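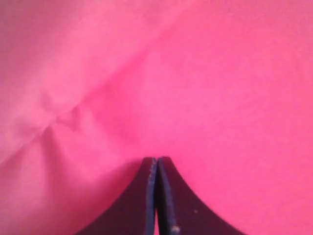 Folding cell notes, 9 September 2020

Pink is back on the table today. I went with the thin pink stuff first thing because it's what Denise asked for and because everybody on the finishing side is sick of hearing me say "we'll get to the lightweight cloth later." Well, later is now!

Setup is the same as yesterday. Zornik arm, closed-tip approach, come down onto the cloth, open, pinch, lift, hand over to the Haslam folder. Lights at the low setting. I left the speed where the Walledano order had it so we're comparing like with like.

Main thing I want to remember: wrinkles where the fingers come down. When the cloth bunches up into a little knot of puckers, the fold lines run out from it in all directions, and the wrist view is pink on pink on pink with not much for the software to hang onto. An edge it can find. A fat soft fold in the middle of a sheet, it guesses. Dener (the vision package, for whoever reads this after me) wants contrast, and a plain cloth with no print and no seam in view gives it next to nothing.

Stuff tried this morning, in the order I tried it:

Tips dropped 4 mm lower before opening. Better grab, but it pushes the cloth ahead of it and makes its own wrinkle. Put it back.

Slower last inch. Helped more than I thought it would. Keeping it.

Side light instead of overhead. Folds show up nicely on the screen, and then Denise pointed out that it shines straight in the face of whoever is standing at the folder. So no. Maybe with a hood on it.

Finger pads: I had a good look at the inside faces at lunch and I want new ones on before the next long run. Ordered two pairs, put them on the maintenance budget, will argue about it later.

Counter on the cell says 1,412 picks since we reset it in June. I know that's tiny next to what the hand tables get through, so please don't put it on a slide.

OK, the people part, which I keep meaning to write down and then don't. Before the cell went in there were 6 of us feeding the folder by hand in turns. Now it's 4, and the other two moved over to inspection (both asked to go, for the record). The feeding itself was rough on the shoulders and I don't hear anyone missing it. What did go is the talking. You used to stand across from somebody all shift with a pile of cloth between you, and now you stand next to a fence with one eye on a light. Denise brought it up at the shift meeting and I think she's right. She also said the job got more tiring in a different way – you aren't moving much but you can't drift off either, because the stops come whenever they feel like it.

So we're trying two things. Feeders swap with inspection at every break so it isn't the same person on the fence all day. And whoever is at the cell gets to pause it without calling me over. I was nervous about that second one (I'd set it up so a pause needed my login, which in hindsight was a bit much). It's changed now and the sky hasn't fallen.

Another thing from Denise, and I'm writing it the way she said it: she can tell by the feel of the cloth which pile is going to give trouble, so why does the machine get to find out the hard way? Fair question. We've been loading in whatever order the carts come. Tomorrow she sorts first, limp stuff in one stack and crisp stuff in the other, and I run each with its own settings. If that works, the sorting ought to be a proper step with time set aside for it, and she should be the one to write it up. I'll ask for the hours.

Still to do:
Hood for the side light, cardboard version first
Pads when they come in
Second recipe for thin cloth, slow last inch saved into it
Move the stop light so you can see it from the inspection bench
Ask Haslam about the rollers, they've been squeaking again
Give Denise the admin sheet so she can rename the stacks herself, my names for them are terrible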